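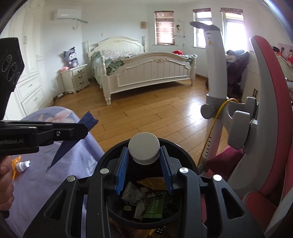
**Bedroom wastebasket** (also *bedroom bin*, *room bin*, in older hotel papers *chamber basket*) - a small open container kept in a sleeping room for dry household waste. Smaller than a kitchen bin, normally without a lid. Round ones are the most common, then square, then the half-round sort made to sit flat against a wall.

## Use

Takes what a bedroom produces. Tissues, cotton pads, price tags, receipts, snack wrappers, paper packing, caps and lids from used-up bottles, thread, lint, dead batteries (these should go elsewhere, see *Sorting*). Wet food waste is generally kept out. Most bedroom bins have no seal of any kind, and smells carry fast in a closed room.

Placement varies. Beside the bed, under a desk, next to a dresser. On a wood floor a bin with a bare metal base will leave a ring in time; felt pads or a cork disc are the usual fix. Households with dogs tend to keep it behind a door or up on a stool.

Some people bring the bin to the bed for a clear-out - blanket spread, drawer tipped onto it, small things sorted by hand, the rubbish dropped straight over the side. Common with makeup drawers, sewing boxes and the small bottles that collect on a nightstand.

## History

Not well documented. Ash pails and slop pails came first and did other work. Wicker paper baskets moved from the study to the bedroom once packaged goods got cheap. Pressed metal bins followed, often painted with flowers to go with a bed set, then molded plastic.

Illia Pasichnyk's pamphlet *Small Bins* lists 138 patterns from the maker Felley, of which 75 were sold as bedroom ware. The rest were office or bath. The same pamphlet claims that plain black did not appear in the Felley line until a December catalog late in the firm's life, and outsold every floral pattern after that. Diane Pelletier disputes the date but not the sales. No copy of the catalog itself has turned up.

The Beaudoin works made a taller type with a rolled rim, still found second-hand around Skesdale. Rolled rims hold a liner better. They also trap dust.

## Form

*Rim.* Plain, rolled or ringed. A ringed rim is a loose hoop that clamps the liner and hides the edge of it.

*Wall.* Straight or tapered. Tapered bins stack, so shops prefer them. Straight ones hold more for the same footprint and tip less easily.

*Base.* Flat or footed. Cheap molded bases bow in the middle and rock on hard floors. Carpet hides this.

*Color.* White and black lead. Dark interiors hide stains, but small dropped items - earring backs, screws, white pills excepted - are harder to spot aginst them.

## Liners

Optional. Many households use none and tip the bin into the kitchen sack. Others reuse shopping bags. The Cloria company sold a paper liner in packs of 100, folded flat, meant to be thrown out whole; it softened if anything damp went in and was dropped.

Liner too big for the bin: twist the slack and tuck it under the rim. Too small: it slides down on the first heavy item.

## Sorting

Mixed contents are the main problem. One bin gets paper, foil-type wrappers, plastic caps and printed food packets all together, and few people pick through it later. In a survey of 524 homes, Aaliyah Li found paper in nearly every bedroom bin, recyclable in most places and mostly not recycled. Her sugestion was two small bins side by side. Tanner Lévesque, reviewing the survey, noted that the second bin usually ends up holding laundry.

Generally kept out:

- batteries, any size
- razor blades, needles, pins (closed tin instead)
- medicine, incl. part-used dropper bottles
- nail polish and remover
- anything still hot, such as matches and candle ends

Caps and droppers are often a different material from the bottle they came off. Local rules differ on whether to leave them on.

## Cleaning

Empty weekly or when full. Plastic and metal - warm water, dish soap, dry upside down. Wicker gets a brush or a vacuum nozzle, no soaking. Sticky residue from candy wrappers comes off with cooking oil, then soap.

## In hotels

Adelmo Ferri's housekeeping manual asks for one bin per sleeping room, on the desk side, never between bed and door. Bin checked by eye before emptying, as guests lose rings and hearing aids this way. Found items bagged and logged with the room number.

## See also

Ash pail; Nightstand; Slop pail; Wastepaper basket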